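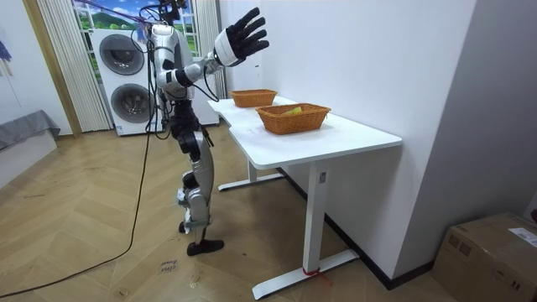 Torier: is the Lornside career worth finishing?

mudflap_lee
Oct 21, 2018
I'm 30 hours into Torier and I've just reached the Lornside stages. The handling is still great but the career has turned into a slog. You need 500 points to open the next tier, and most events give you 15. Does it pick up?
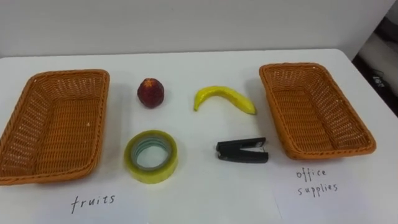 Wicker basket on a white table

second_gear
It does, once you get to Listdale. The night stages there are the best thing in the game. Do the hill climbs first, they pay double.

oldkerb
I don't agree. Listdale is the same three roads run backwards with the lights off. I gave up after 6 events and went back to time trials.

second_gear
Did you play it with the assists off? It feels like a different game. 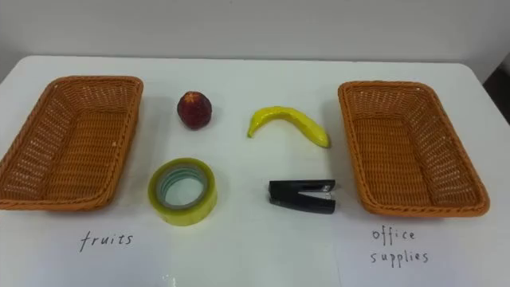
The surface changes matter a lot more that way, and you can't just brake late and lean on the barriers.

oldkerb
Assists off, wheel and pedals. Still dull. The AI cars brake in the middle of every fast bend.

pitlane_jo
The AI was patched in January, so it might be worth another look. They still bunch up at the first corner, but they stopped braking on the straights for me.

On the points — sell the starter car and buy the Lau hatchback. 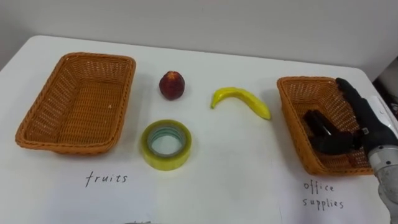

It's slow off the line but it fits the entry rules for nearly all the Lornside events, so you aren't paying for a new car each time. I had the tier open in just over 6 hours.

mudflap_lee
Thanks. I've been keeping the starter car for no good reason. Will try the Lau and the hill climbs tonight.

oldkerb
Get the soft tyres for it as well. The stock ones are useless on gravel.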